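Policy drops its grasp right after closing on clear and tinted cups — perception or control?

posted in Manipulation software by Flumurico
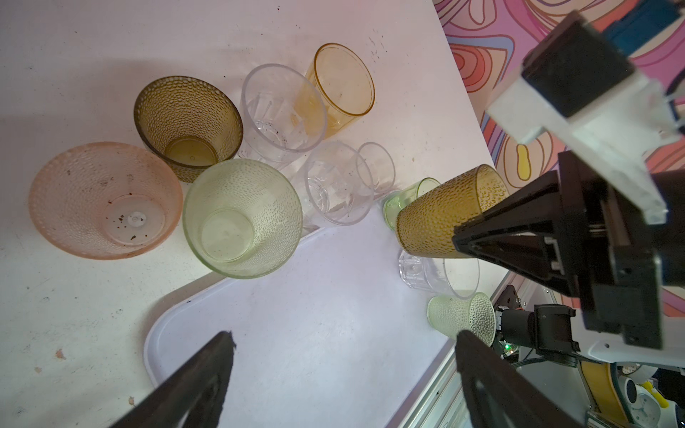 Hello everybody, and thank you in advance for reading, I know I go on a bit. I'm working on a cup-sorting task: pick each cup out of a cluster, put it on a tray, come back for the next. The dimpled cups in the solid colors are fine. The clear faceted glasses and the amber ones are where my evenings go.

Here is what the software does. A small segmentation model runs on the wrist image and gives me a mask per cup. I fuse that with depth to get a grasp pose, a planner takes the arm to a pre-grasp point, and then a closing routine takes over until the gripper reports contact. On the clear glasses the depth is mostly holes, which I expected, so I fill it from the table plane. What I did not expect is that the arm often closes on a cup perfectly well, lifts it a little, and then my own state machine decides the grasp has failed and opens the fingers again. It's maddening to watch! I have 2671 logged attempts, and 770 of them ended with this "grasp lost" transition. I went through a good pile of the videos with a mug of tea, and in most of them the cup was still sitting nicely between the fingers when the call was made.

The check compares the mask of the held cup before and after the lift. If the overlap falls below a threshold for 3 frames in a row, it calls the grasp lost. I've tried raising the frame count, and then real drops get noticed too late and the arm carries nothing over to the tray with great confidence.

Should I be retraining the segmentation, or am I looking in the wrong place? I'd rather not label another mountain of glassware if I can help it.

Kitero

Welcome! I had very nearly this trouble with jars, so you have my sympathy. I would leave the segmentation alone for now and look at what you're asking it to do. Your camera moves with the wrist, so a cup that is properly held should stay almost still in the image while everything behind it slides past. With an opaque cup that's lovely. With a clear or tinted one, the background shows through the walls, so the mask boundary wanders every time a tray rim or another glass passes behind it. Your overlap score is partly measuring the background.

What worked for me was taking the decision away from the camera and letting the gripper go first. Log the finger position when closing finishes, and log it again after the lift. If the fingers stopped short of fully closed and are still at the same opening, you are holding something, whatever the mask says. If they've crept inward, then go and ask the vision for a second opinion. You do need to keep commanding a light closing effort during the lift, otherwise the fingers just hold position and the reading tells you nothing. I lost a whole afternoon to that one.

Two other things worth checking while you're in there. See whether the mask timestamps are from when the image was taken or from when the model finished with it — mine were the second kind, and during a fast lift I was comparing a mask from down on the table with a pose from up in the air. And a cup lying on its side can roll a bit in the fingers as it comes up, which changes its outline even though the grasp is fine. For those I compare only the strip of image right between the fingertips.

I'd replay your logs through the new check before running it on the arm. If you saved joint states alongside the images you can do that at your desk and see how many of the 770 go away.

Gál

Just get a better depth camera. The one I used before was hopeless on glass too.

Lover

Gál, I don't think depth is the problem at that stage, the poster says the cups are already being picked up. I agree with Kitero about the finger position. I'd only add that thin-rimmed glasses can leave you very little gap between "holding the rim" and "fully closed," so measure your fully closed reading fresh at startup and don't trust the number in the config file. Mine had drifted by 4 encoder ticks, enough to turn every rim grasp into a miss. I also put a short settle time after the lift before either check runs. It costs a little on each pick but my retries dropped enough to pay for it.

If it still misbehaves, post the part of the state machine between close and lift and I'll have a look tonight after supper.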